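Home News Reviews Workroom Notes Archive Subscribe

The free-standing rail: do you need one?

By Nilmini Abeysekara
22/01/2025

Every winter the same advice comes round again. Your closet is too full, your hallway is a disgrace, and the cure is a light wooden stand with two posts and a bar, on which you'll hang a small number of tasteful things. I have read this so often that I started to wonder who was doing the hanging. The people I know with a stand like that have coats three deep on it and a heap of shoes underneath.

So when Nazma Bhuiyan at Pencombe offered to let me live with one for a while, I said yes, mostly to be proved right. She was very fair about it. "You'll hate it for a week and then you'll hang your robe on it forever," she told me. I don't own a robe, but I took the point.

First, the price. The Trilora, which is the stand everyone seems to be recommending, costs 164 dollars before shipping. The Urent is 200, and the difference, as far as I can tell from the leaflet, is a nicer leaflet. You can pay 355 for the long one from Sarkar, and at that point you could hire a person to come and put proper hooks in your wall. I know a stand is easier to move than a hook. I also know that I've moved mine twice, both times to vacuum.

Then there is the question of feet. Catalogs photograph these things from the front, at chest height, with a linen shirt on the bar, and you learn nothing about the part that meets the floor. The feet are the whole story. A stand like this is two uprights, each planted on a flat bar of wood, with a low crossbar between them to stop the pair from drifting apart. If the feet are too short the thing tips when you hang a wet overcoat at one end. If they're too long you kick them. I have kicked mine in slippers and in boots, and I don't recommend either.

The makers talk up the low crossbar as a design feature. One blurb suggested it could "invite a row of shoes." Mine invites dust. It also gets in the way of anything deep you want to slide in underneath, so whatever you keep down there ends up half in, half out, or parked alongside.
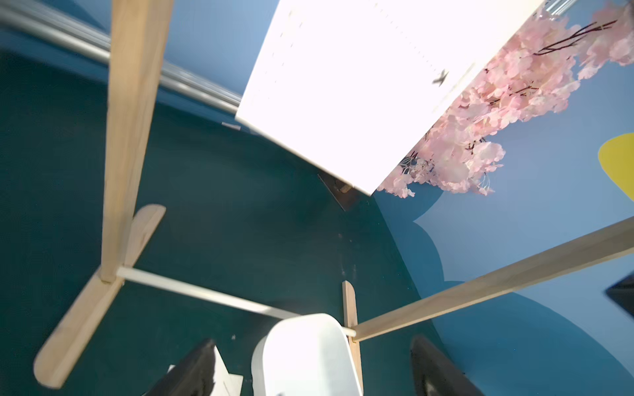
Down at floor level: the low crossbar, the rounded feet and a white plastic container.

Which brings me to containers. The official line is that a stand "frees up the floor." I'd like to see the floor in question. Put two posts on an open stretch of it and within days something will be living between them, usually a tub that was only going to be there until somebody found the lid. A plain white one with smooth sides is at least easy to wipe out, and I'd take it over the woven baskets in the catalogs, which snag on sweaters and shed bits.

I'll give the stands this much. Rounded ends on the feet are a good idea and worth checking for before you buy, as a square corner at ankle height is a nasty thing in the dark. Pale wood looks fine against a blue wall, and fine against most other walls too. And Nazma was almost right about the week, although it took me closer to three.

Would I spend 200 dollars on one? No. I'd look secondhand, I'd lean on the top bar with both hands to see what wobbles, and I'd get down on my knees and look at the joints where the posts meet the feet. If the seller objects to that, buy something else. Readers who disagree are welcome to write in, and those of you who wrote in August about the shoe bench can consider your letters read.

Related items

The shoe bench, reconsidered
Wall hooks for people who rent
Do drawer dividers divide anything?
Your letters: lids, and where they go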